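Tratutero Folding Hand Truck — Set-Up Guide
Section 3: Wheels, handle and first load
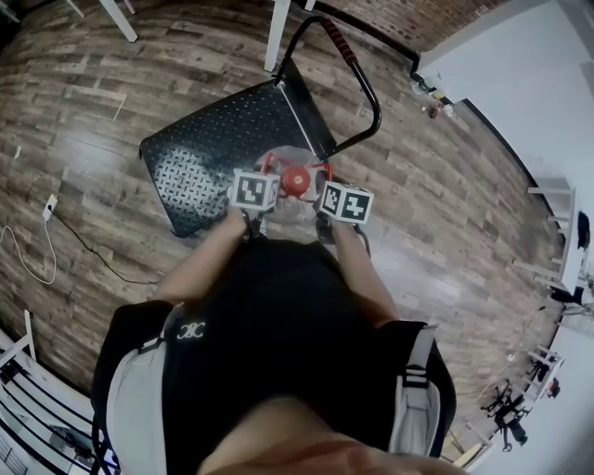

Before you begin, clear enough floor to lay the hand truck down at full length. Keep the plastic bag with the small fittings until the last step.

1. Lay the truck on its back with the plate nearest you. Put an old blanket down first if the floor marks easily.

2. Push each wheel on to the axle until the clip snaps in. Pull the wheel outwards. If it moves, take it off and refit the clip.

3. Pull the handle out until both side buttons show. You should hear two clicks.

Note: on the Arain version the handle is in one piece. Skip step 3.

4. Slide the grip to the middle of the top bar. A little soapy water helps. Leave it overnight before lifting anything heavy.

5. Stand the truck up and fold the plate down until it stops.

CAUTION: Keep fingers away from the hinge when folding. The plate drops quickly over the last few centimetres.

6. Put a light box on the plate, tip the truck back and wheel it a few steps. Both wheels should turn freely and the plate should stay flat.

Loading

The limit is 60 kg on level ground. Put the heaviest item at the bottom, against the frame, and strap anything that reaches above the top bar. Small or round items will roll off a bare plate — box them or bag them first. The holes in the plate will take a thin cord.

CAUTION: Do not use the truck to carry people or pets. Do not drag it over power leads. Unplug them or go round.

Storage

Folded, the Tratutero hangs from a single wall hook. Wipe the plate dry after use outdoors. Spare clips are sold in the Grekine parts pack, order no. 390.

163 shares | 3 comments

Comments

akon_shed
Step 4 took me ages. Hairspray worked better than soap.

mossybank
Is the clip the same on the older model? Mine has lost one.

plumline7
@mossybank yes, same clip, but the washer is thicker — keep your old one.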